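How to Set Up a Budget Camcorder for Long Recordings

Small camcorders in the lower price range are fine for recording a recital, a town meeting or a whole class, but almost none of them are set up for it when they come out of the box. The factory settings assume you will shoot clips of a minute or two. Leave them alone and the camera may go to sleep, fill the card, or hunt for focus every time someone walks past.

These steps use the menu names on the Perkham handheld I own. The Jasdale models have nearly the same menus under different headings. If yours is another make, look for the closest wording.

What you need

The camcorder and its wall adapter
A memory card rated for video, 64GB or larger
A tripod with a standard screw mount
An extension cord and some gaffer tape
Earphones, if the camera has a jack for them

Step 1: Update the firmware

Do this at home a few days ahead. Go to Menu, then System, then Version, and write down the number. Compare it with the one on the maker's support page. If yours is older, copy the update file to the top level of an empty card, put the card in the camera, plug in the adapter and choose Update. Mine took three minutes. Do not open the card door while the progress bar is on the screen.

An update usually puts every setting back to the default, so run it before the other steps.

Step 2: Format the card in the camera

Copy anything you want to keep, then go to Menu, Card, Format. Formatting on a computer will often work, but the camera lays out its own folders and is less likely to throw a card error later if it does the job itself. Use the full format the first time, and the quick format after that.

Step 3: Pick a resolution you can store

Most people go straight to 4K. On a cheap camcorder with a small sensor, 4K in a dim hall does not look much better than 1080p, and the files are far bigger. I use 1080p at 30 frames per second for anything indoors.

At my camera's standard quality setting, an hour of 1080p fits in 20 GB, so a 64GB card holds close to three hours. The remaining time is shown at the top right of the screen. Mine gives it in minutes, and a freshly formatted 256GB card read 698. Check yours after changing the quality setting, as the figure is worked out again each time.

Step 4: Turn off auto power off

Menu, System, Auto Off. Choose Never. There is a second setting on many cameras called Eco or Power Save, which is separate and dims the screen. Dimming the screen is harmless, and you can leave that on.

Step 5: Run from the wall adapter

The battery in this class of camera lasts a little over an hour when new. Mine managed 63 minutes with the screen open. For anything longer, plug in.

Leave the battery in the camera while it is running from the wall. If someone kicks the cord, the camera switches over and keeps recording. Some older models will not charge and record at the same time, so start with a full battery in any case. Tape the cord to the tripod leg near the bottom, and leave enough slack at the top to turn the camera.

Step 6: Fix the focus and the white balance

Set the tripod where it will stay. Zoom to the width you want, point the camera at something at the right distance, let autofocus settle, then switch to manual focus. The focus will now stay put. If you change the zoom you will have to do it again.

For white balance, choose the preset for the lights in the room, or use Custom and fill the picture with something plain and white while you hold the Set button. A sheet of printer paper or a bare tabletop under the same lights will do. Auto white balance tends to drift when a large block of one strong color is in view, and the drift is hard to correct afterward. 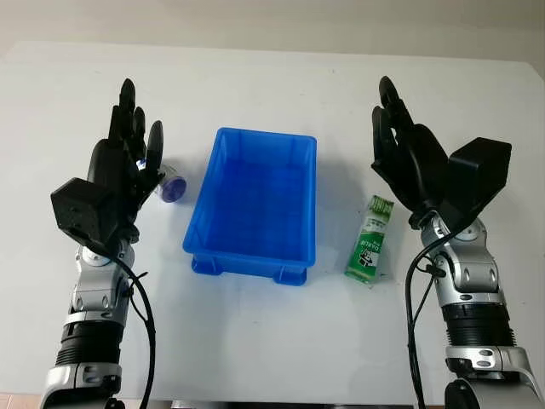 Step 7: Set the sound

Go to Menu, Audio, Mic Level and change it from Auto to Manual. Ask someone to talk at a normal volume from where the sound will come from. Raise the level until the meter bounces a little past halfway, then stop. If the meter touches the red at any point, go down two notches.

Auto level is acceptable for speech. For music it is a poor choice, as it turns up the quiet parts and you hear the room hiss between pieces.

Turn off Wind Cut when you are indoors. It thins out voices.

Step 8: Do a test run

Record ten minutes with everything connected as it will be on the day. Stop, play it back on the camera and listen with earphones. Look for these things:

The picture stays sharp from start to finish
The color does not shift
There is no hum (if there is, move the adapter to another outlet)
The files play from the beginning

Then delete the test clip and check the remaining time again.

About split files

Long recordings are saved as several files of up to 4GB each on most budget cameras. No footage is lost between them on mine, but a video player will pause for a moment as it moves from one to the next. To join them, copy them all into one folder, keep the original names, and add them to your editing program in number order.

Questions from readers

Iraís Huerta asked if a phone power bank can replace the wall adapter. On cameras that take power through USB-C, yes, as long as the power bank supplies enough current. Test it for the full length of your event. Some power banks shut themselves off when the draw is low.

Bình Doãn wrote that his Jasdale stops at 30 minutes whatever he sets. Look under Record Mode for an item called Clip Limit. If it is missing, the limit is built in and you will have to press record again.

Last updated in June. Menu names checked on firmware 3.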